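Crankcase breather filter

A crankcase breather filter is a small air filter fitted to the ventilation outlet of an internal combustion engine. It lets gases that slip past the piston rings leave the crankcase while holding back dirt from outside and some of the oil mist from inside. Breather filters are sold mainly for modified cars, older utes and off-road vehicles, and come in clamp-on, screw-in and push-in types.
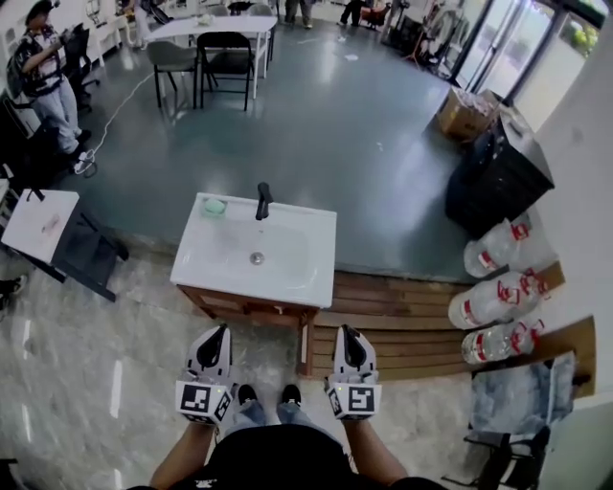 By Judit Kerekes
Reviewed by Dezső Kiss. Last revised in January.

Purpose

Every piston engine leaks a small amount of combustion gas into the crankcase. If this gas has no way out, pressure builds up and oil is forced past seals and gaskets. Early engines used an open tube pointed at the road. Later designs send the vapour back to the intake through a positive crankcase ventilation (PCV) valve, so that it is burned with the fuel.

An aftermarket breather filter usually replaces the hose between the valve cover and the intake pipe. Owners fit one to keep oil out of the intercooler and throttle body, or when a new intake pipe has no port for the original hose. In many places removing the factory system is illegal on a road-registered vehicle.

Construction

The filter element is cotton gauze, foam or wire mesh, held between a rubber or metal base and a cap. Cotton elements are lightly oiled. The base has a neck, most often 9, 12 or 25 mm across, secured with a worm-drive clamp. Some models have an internal baffle that returns oil droplets to the engine.

Manufacturers

Lellusero began making clamp-on breathers for four-cylinder engines and lists 152 part numbers, counting different cap colours separately. Turkis sells a stainless mesh type that can be washed in solvent. The Jafarzadeh baffle, named after the workshop that first sold it, is a stack of offset plates used under licence in the Kirnell 458 – a large breather intended for turbocharged engines.
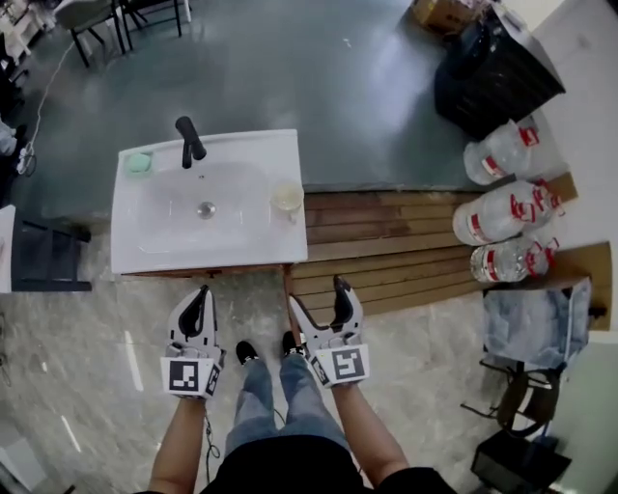
Bathroom basin with mixer tap and soap.

Maintenance

Cotton and foam elements are washed with a mild detergent, rinsed from the clean side and left to dry before being re-oiled. Compressed air can tear the gauze. Kirnell gives a cleaning interval of 2000 km for off-road use. A clogged filter may cause oil leaks, a rough idle or a dipstick that lifts out of its tube.

An oily film around the filter is normal on older engines. Heavy dripping points to worn rings or a missing baffle, and a catch can is often added in such cases. The Turkis catch can holds 200 mL and is drained by a tap at the bottom.

See also
Catch can
Cold air intake
PCV valve
Valve cover gasket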